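Air Paths Through Internal Doorways in Rented Flats: Elolport Pilot Study

Second-year project report, Building Services module
Submitted 12 August 2026

Summary

This report describes a small study of how damp air leaves bathrooms in rented flats when the extract fan is weak or missing. Humidity was logged in flats on two estates in Elolport, Emutgate and Hamdale, with internal doors held in set positions. The position of the bathroom door had a larger effect on drying time than any cleaning or servicing of the grates. The effect was much smaller where the hall had no route to outside air.

Background

A bathroom without a window depends on air arriving from the rest of the flat. In most of the flats visited, this air was meant to come under the door. Carpets laid after the doors were hung had closed the gap in several cases, and in those flats the fan ran against an almost sealed room. A fan in that condition makes its normal noise and moves very little air, so the fault is seldom reported.

Some bathrooms have a grate low down in the wall in place of, or as well as, the gap under the door. These grates are easily forgotten. They sit at floor height, collect dust, and are often painted over along with the skirting. Hamdale has them in every flat of the older block. Emutgate has none, and relies on the door gap alone.

The open area of a grate is less than its outline suggests. On a type with narrow parallel slats, the slats themselves take up a good part of the opening, and a thin layer of dust takes up more. Where two doors meet near the same corner, the path from the bathroom to the next room may be reduced to a narrow opening between them, and the grate then makes little difference either way.
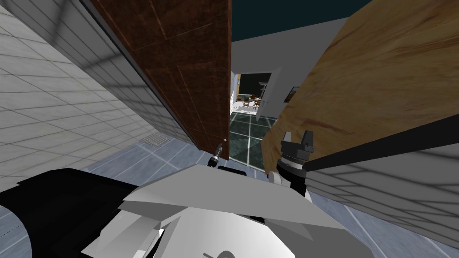
Method

Humidity and temperature were recorded with Bangera loggers placed at shelf height, away from the shower and out of the direct line of the door. A second logger was placed in the hall. The loggers were checked against each other overnight in a closed cupboard before the study began, and any pair that differed by more than 2 per cent relative humidity was left out.

The moisture source was the tenant's own shower, taken at the usual time. A standard source (a kettle on a timer) was considered and dropped. It gave tidy curves in the trial flat but wetted the walls far less than a shower does, and wetted walls account for most of the slow part of the drying curve.

Three door positions were used: closed, ajar by the width of a supplied wooden wedge, and fully open. Tenants were asked to keep to one position for a week before changing. The order was different in each flat, so that a change in the weather would not fall on the same position every time.

Drying time was taken as the time from peak humidity until the bathroom was back to within a fixed margin of the hall. Using the hall as the reference avoids the problem of damp days, on which the bathroom never reaches a low absolute figure. It does have a weakness, discussed below.

In total, 985 showers gave usable records. Records were rejected if the logger had been moved, if a second shower followed before the first had cleared, or if the door position in the tenant's diary was blank.

Results

With the door closed, the median drying time at Emutgate was 50 minutes longer than with the door ajar. Moving from ajar to fully open gave a further improvement, but a small one, and in some flats it could not be separated from ordinary variation.

At Hamdale the difference between closed and ajar was 40 minutes. This is consistent with the grates doing part of the work that the door gap does at Emutgate. Cleaning the grates halfway through the study shortened drying times slightly in the flats where dust was heavy. Where the grate had been painted over, cleaning had no effect, and the paint was left in place at the landlord's request.

Hall humidity rose in nearly every flat when the bathroom door was open. In flats with a vented hall or a draughty front door the rise was brief. In the remaining flats it lasted into the evening, and two of these already had mould behind coats hung near the bathroom.

Discussion

The weakness mentioned above is that a hall which becomes damp makes the bathroom appear to dry sooner, as the margin between them closes from both sides. The records for the flats with sealed halls were therefore worked out a second time against the hall reading before the shower. The benefit of the open door was reduced but did not disappear.

The wedge position seems the best general advice on these results. It gives most of the benefit of an open door, keeps some privacy, and sends the damp air out slowly enough for a hall with any leakage at all to deal with it. In a hall with none, the door should be kept closed and the fan repaired, and the cost of that should not fall on the tenant.
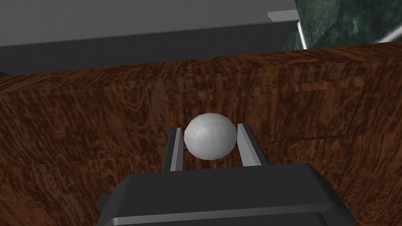

One tenant at Hamdale, commenting on the draft, replied that the advice on doors was sound in summer but would not be followed after October, when an open bathroom door let cold air into the only warm room. The same tenant asked for drying times to be given separately for heated and unheated halls.

The records do not allow this. Hall temperature was logged, but the heating was in use too rarely during the study to form a group of any size. A winter repeat would answer the point, with the same flats and the same wedges, and with the front door draught measured at the start - a step that was left out here to save a visit.

Limitations

Door positions were taken from the diaries and not measured. A contact switch on the frame would remove the doubt and is cheap. The fans were also not tested for flow rate, only noted as working or not working, so a weak fan and a good one are treated alike in the results.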